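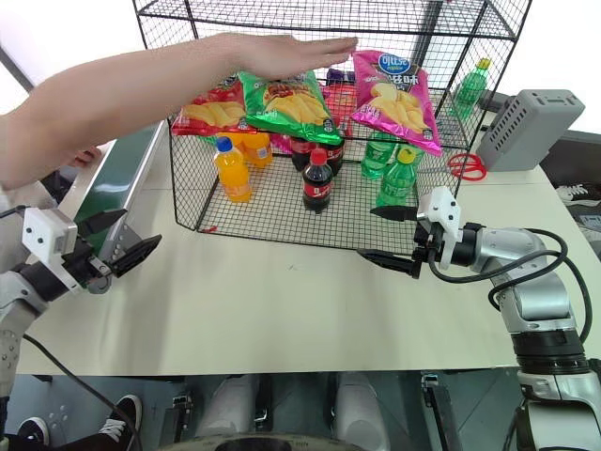 6 min read

3.2 Stocking the shelves

Each snack station in the study was a small rack of black wire mesh with two levels, set on a white tabletop. Crisps went on the top level and soft drinks on the lower one (Figure 2). We kept this order at all three sites, Anholm, Plullach and Tunstall, so that a person who had used one station would know where to look at the next.

Figure 2. A stocked rack, with bags of potato chips on the top level and bottled soft drinks below.

Bottles were grouped by flavour and colour, with orange soda towards the left, cola in the centre and the green bottles to the right. Bags were harder to keep in order. A full bag of chips has a rounded base and will not stand for long on wire unless something holds it, and bags at the end of a row tended to tip outwards. Small packets were worse – they slid behind the larger bags, where shoppers could see a strip of colour through the mesh but seldom reached for it.

We logged 938 visits to the racks before the April break. In 17 of these the person put an item back on a different level from the one it came from, and in every case the item was a bag. Bottles were returned to the right level but often to the wrong flavour group, mostly when the front bottle had been taken and the one behind it had not been moved forward.

Staff at Tunstall began pulling bottles forward each morning without being asked. We left this in place and note it here as a difference between sites. It may explain why shoppers at Tunstall spent less time at the lower level than those at Plullach, although the Plullach station was also closer to a doorway.

The racks were not labelled. An earlier trial at Inwood had used printed shelf labels, and people there read the labels before they looked at the goods – a habit we wanted to avoid while we were measuring how colour guides the eye. Results for the top and lower levels are reported separately in Section 4.

Contact the authors | Copyright 2023 | Back to top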